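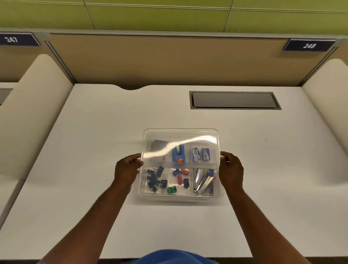 Work diary – Robotics practice
Wednesday, by Ehsan Kakakhel

Second pass at the two-handed carry rule for the Purves handling guide. The current text says the container must be "held securely on both sides," which is useless as a criterion because any two annotators will read it differently. New wording: one contact on each of two opposing walls, fingers over the rim, thumb on the outside wall, and no digit inside a compartment. The divided tray is the reference case. It has six compartments in two rows of three, and the contents are mixed enough to matter: binder clips in one corner, two boxes of staples in another, a tape dispenser between compartments of very different stuff. Fingers curled over the left and right rims leave all of that alone, and the grasp can be judged from the head view without a second angle.

Clause 21 still needs work. It sets the limit on tilt during a carry but is silent on what counts as the start of the carry. Durkness takes it from first contact, Grullholm from the moment the base leaves the surface. I prefer the second. With the first, a clean grasp followed by a pause gets scored as a slow carry, and the operator is marked down for being careful. Wrote that up and sent it to both sites before lunch.

Transparent containers get their own note. Glare on clear plastic moves when the head moves, and a bright streak over one compartment can hide what is in it. The draft now says: label a compartment's contents only to the level that can be seen. "Flat dark items" is an acceptable label. "Notepads" is acceptable only if an earlier part of the same episode shows them clearly. Prakbridge will object that this lowers label detail. It does. A vague label can be refined later – a wrong one gets trained on.

Load limit is 4000 g for two hands, 500 g for one. No change to either. I did add that the limit applies to container plus contents, after finding that the old table gave the container alone. Need to check whether any Durkness episodes from March were passed on the old reading.

Left open: whether sleeves and forearms crossing the lower part of the view should be a reason to reject. My view is no, provided both contact points stay visible. Will put it as a recommendation and see who complains.

Tomorrow: clause 2 definitions, then the set-down section.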